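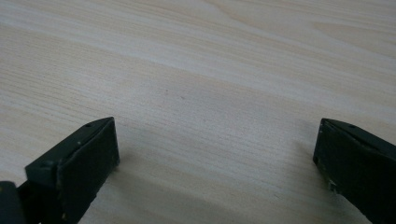
Hand-held gripper open over the practice table, Presum student project.

Progress report to the Kruger Fund, April 2023
Prepared by Renata Chmielewska, club adviser

We are well into the spring term and I have a lot to report, most of it good! When you approved the grant, the plan was for students to collect their own demonstrations of everyday chores, train a small model on them, and enter the household round at the Eltia student meet in June. The first part is going better than I hoped.

The club has logged 200 demonstrations so far. We started with blocks and cups, which the students mastered quickly (and got bored with even quicker), and moved on to laundry after the winter break. Socks were their idea. A block stays the shape it is, but a sock lands differently every time you drop it, so each run is a fresh problem and the students argue happily about the best place to grab.

They now work in teams of 3, with one person on the grippers, one calling the start and stop, and one writing the log. They swap jobs every 10 runs. That rule came from the students too, after a few tired wrists in the first week, and the logs have been much cleaner ever since.

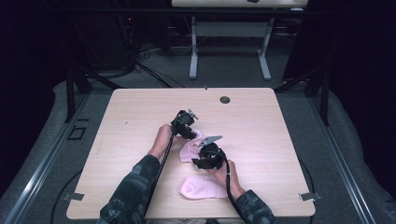
Tshepo Mabuza wrote in the club log that the cuff is the thing to go for, and that he would like every team to record which end of the sock they took hold of first. "Otherwise we're going to train it on five people's habits and wonder why it can't make up its mind," he added. We took this up at the next meeting and the log sheet now has a column for it.

Money: we have spent 54 percent of the grant, mainly on the two hand-held grippers, cables and storage drives. The Flustuner software license came in under the quote and I would like your approval to put the difference toward spare finger pads.

Still to do: the sorting of good runs from bad ones is behind. It is slow work on a small screen, and we lost two sessions to exams. I have moved it to the start of each meeting while everyone is fresh. Training on the sock data begins once that is finished, and the students have already asked if they can try towels next.

You would be very welcome to visit before the meet. Any Thursday after school is fine, and the students would love to put you on the grippers.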